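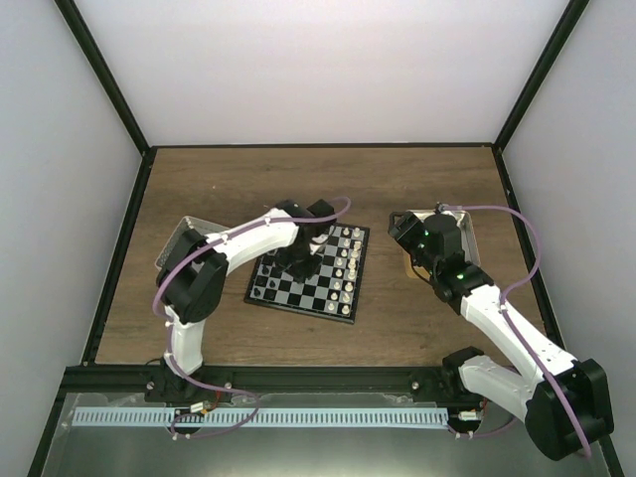 Photo: Gudrun Aasen / Skornside

Visit report: the Otia collection room at Lekness

I went out to Lekness on 18th July for the open afternoon at Skornside, the company that runs the Otia project. Visitors were taken through in small groups. Mine had six people in it, mostly from schools, plus a man who repairs elevators and wanted to know about the motors.

The collection room is on the second floor. It holds a row of booths, each with gray walls, black metal framing and a wood-grain tabletop. Two arms are fixed to a rail along the front edge of each booth, and a camera looks at the table from a fixed spot. The booth we spent the most time at had a chessboard in it, with a shallow metal tray on either side.

Marianna Szczepańska runs the daily work and gave the tour. She started by saying that the arms do not play chess and are not meant to learn it. The pieces are used for practice in picking things up. A pawn and a king need different grips, the pieces stand close together, and it is easy to knock over a neighbor on the way out. That was why the white pieces were lined up in two columns along one side of the board, while the black ones stood in a loose group on the other. The operators change the layout between runs.

A run is one short task done from start to finish by a person steering the arms. The operator gets a line of text such as "move a black piece to the left tray" and carries it out. The camera video and the joint positions are saved together under that line of text. Later the learning system is trained on these runs and tries the same tasks without an operator.

At the time of our visit the chess set had 1,973 saved runs. Another 127 had been thrown out, most of them for a wrong label or a camera that stopped recording. Dropped pieces are kept if the operator goes back and picks them up, and Szczepańska said those runs are some of the more useful ones. Runs where the operator gives up are stored in a separate folder. The next task on the list, sorting Soomro blocks by size, had 721 runs and is due to be finished in September.

We were allowed to try the steering. You hold a smaller pair of arms, and the ones in the booth copy what your hands do. I found it hard to judge the height of the gripper over the board and tipped over two pieces before I got hold of one. The elevator man did better. Our attempts were not saved.

Questions at the end were mostly about the work itself. Operators do shifts of four hours with a break every 40 minutes. They are trained for a week, and their first runs are checked by someone else before they go in with the rest.

Parking is behind the building. The entrance is on the side facing the road, and the stairs are steep, so ask for the freight elevator if you need it.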